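3 September 2025
Sim bench, dining room — cluttered table, wrench
Me (Damián) driving, Rangi on the logs, Sipho in and out

Carrying on from the June runs. Question is still the one Jaqueline put to us: does the policy do better if it gets the wrist view all the way through, or only once the fingers are near the tool? In June we let it have everything all the time and it was fine on a bare table and poor on a full one. Otakar thinks the wrist view swamps the rest as soon as there is clutter. I half agree. Want numbers before I agree the other half.

Set-up. Same room as before, Bulcombe layout, orange chairs left in. Franka, two-finger hand, table loaded from the Rustolham object set with kitchen stuff and a few tools that have no business in a kitchen. Target is the wrench. Two arms of the test:
A — wrist view on throughout
B — wrist view blanked until the hand drops under the height line, then on

Training data the same for both, 1,437 demos after Rangi threw out the ones with broken timestamps. Same seeds. Nothing else changed, or nothing I know of. Check the gripper force limit, I think Miranda (the config branch, not the server) had a different one.

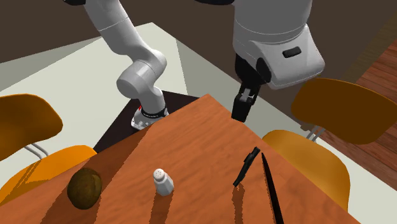 Started late because the renderer kept dropping the shadows. Restarted it, shadows back. Do not run with them off even for a quick look, the side view policy leans on them more than it should and you get rubbish that looks like a real failure. Lost most of the morning to that in June and nearly did it again.

68 episodes each arm. Success = wrench in the fingers and clear of the wood at the end of the episode. A drop counts as a fail even if it was held for ages first. Sipho wanted partial credit for those. No — we said no in June and the old numbers would be no use for comparing.

Rough picture from A while it ran: hand goes over the table all right, then dithers. Small corrections left and right above the clutter, never commits. When it does commit the grasp is usually sound. So the trouble is in the approach and not the closing, which I did not expect.

B goes in much straighter. Less dithering, quicker to come down. But if the first aim is off there is not much height left to fix it in once the wrist view comes on, and it lands on the neighbour. Hit the knife more than once. 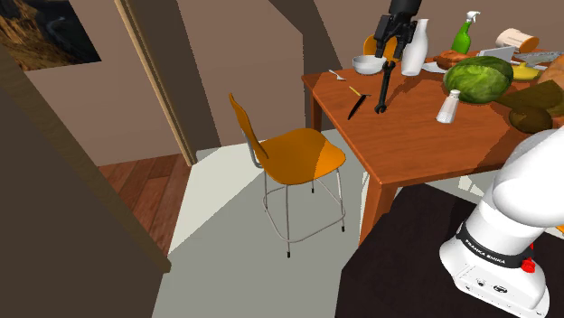

Wrench in the fingers over the table, jaw end down.

Grasp point matters a lot more than I had written down anywhere. Held near one end the thing hangs and anything that comes after (placing, handing over) has to cope with the long bit. Held nearer the middle it's stiffer but the fingers have to go lower to get there. We never told the demonstrators which to prefer, so the data is a mix and the policy picks whichever. Ask Jaqueline if we can tag the demos by grasp point without redoing them. Should be readable off the hand pose at closing, Rangi reckons 2 hours of scripting. I reckon a day.

Also the height line. I set it by eye, one value, no sweep. That is weak and Otakar will say so. Try 5 values next, evenly spaced, lowest one just above the tallest thing near the target.

Later —
Pulled the wrist stream for the held cases and went through them with Sipho. With the tool in hand the gripper covers so much of the view that what is left is mostly table and background. Other dark thin things stay in view too and at low resolution they're not far off the wrench in shape or colour. Would explain some of the dithering in A, if the policy can't tell tool from finger from whatever else is lying there.

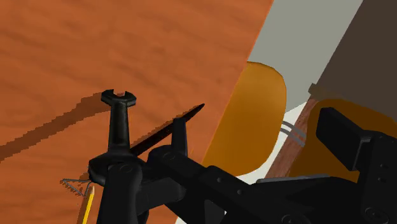

Sipho's idea: mask the fingers out of the wrist view using the known hand pose, feed the mask as an extra channel. Cheap in sim. On the Pallberg arm we would need the calibration to be better than it is, but leave that for now. I'd do it as arm C, wrist view on throughout plus mask, and see if it gets B's straight approach without B's late misses.

Not writing the success counts here until Rangi has rechecked the episode ends. The checker was calling a few succesful ones early, hand still moving. Gap between A and B looked real to me by eye but I have been wrong by eye before, see June.

To do
Diff Miranda against main, force limit first
Recheck episode ends (Rangi)
Height line sweep, B only
Tag demos by grasp point, ask Jaqueline
Arm C with finger mask, Sipho to write the channel
Move the logs off my machine, its nearly full again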